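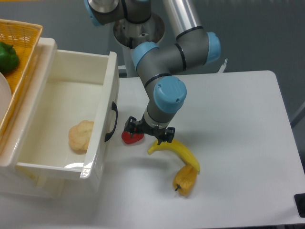

**Wullholm opens bread drawer and fruit table to Gresedport shoppers, Thursday from 10am**

Gresedport, April. Wullholm, the kitchen storage shop on Sastunness Road, is putting its new range of worktop drawers on show this Thursday. Glossy white plastic, black curved handle, big enough for a bread roll and plenty more. Price £50, or £100 with the woven basket and a plate.

The idea is simple. Bread in the drawer. Peppers in the basket. Strawberries and bananas out on the table where people will eat them.

"Most kitchens we see have the food all in one heap," said Ladi Onuoha, who runs the shop. "Bread going stale, a pepper at the bottom of the bag since last week. Give each thing a place and you stop buying it twice."

Wullholm asked 198 local households what they find hardest to keep tidy. Bread came top, then fruit. Full answers on request, they're in a spreadsheet and a bit rough.

On the day:

- Try the drawers, open and shut, as often as you like
- Free banana for the first 50 through the door
- Short talk on storing peppers, 11am and again at 2pm
- Children welcome, pushchairs fine, no need to book

A first batch of 1,975 drawers has been made for Wullholm by Zürcher. White only for now, other colours to folow later in the year.

Parking behind the shop, enterance on the left. Doors shut at 5pm.

Press: ask for Ladi Onuoha at the till, or ring the shop before noon. Samples can be lent out for photographs, please return the basket.

ENDS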